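1/ Last month I started to rent out the small room above my shop in Caron. It took much more work than I expected, so I write it down for others who are thinking of the same.

2/ First the paperwork. The town office at Caron wants two forms, one for the room and one for you as the host. The second form is not on the website. I went there twice before someone at the desk gave me the right one.

3/ Fire safety. You need a smoke alarm in the room and another one on the stairs. I had the first already. The inspector also asked for a clear way out, so the old cupboard on the landing had to go.

4/ Money. I put aside 900 for everything and I kept to it, but only just. The mattress took the biggest part. Please do not save on the mattress. Guests forgive an ugly lamp, they do not forgive a bad night.

5/ Colours. All my life I painted walls white because I was afraid of mistakes. This time I looked for a long time at how other people put strong colours next to a grey floor. Pink with mustard orange was the one I came back to.

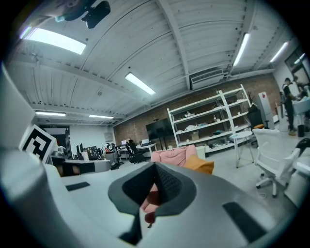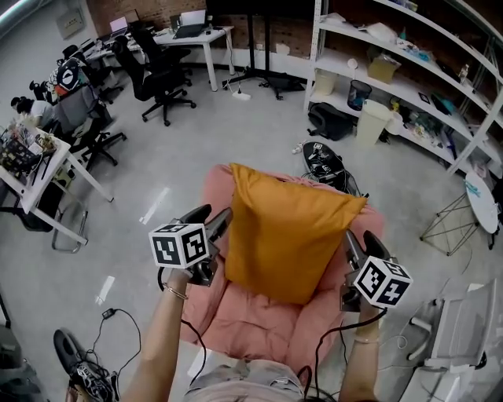
The armchair and its cushion are in the second one.

Farard
23/11/2021

6/ For my own room I bought only a cushion in that orange, from Westis, and I kept the old chair. It is a small change but the room looks warmer in the evening. Curtains are still the old ones. I will change them in February, when the shop is quiet.

7/ Noise. The room is over the street and the bus to Ponda stops almost under the window. I wrote this in the advert in the first lines. One guest thanked me for it, and she brought her own earplugs.

8/ Keys. I tried a key box with a code, but in the cold the buttons became stiff and one guest waited outside for a long time. Now I give the key by hand in the shop. It is more work for me, and I prefer it.

9/ Breakfast is a question I did not solve yet. If you serve hot food, there are other rules and another visit from the inspector. So I leave bread, butter, jam and a kettle. Some people would like eggs. I understand them.

10/ Laundry takes more hours than cleaning. Buy three sets of sheets for one bed, the same colour, so you never have to look for the right pillowcase. In wet weather mine need up to 4 days to dry, and with two sets I was in trouble already in the first week.

11/ A friend asked if it is worth it. I cannot say yet. The room was taken most nights, but I still have to pay the electrician for the second socket and I do not know what the heating will cost in winter.

12/ If you rented out a room in an old building, please tell me what you did about the draught under the door. I tried a rolled towel and the guests kick it away. The door is not straight, so the usual rubber strip does not fit.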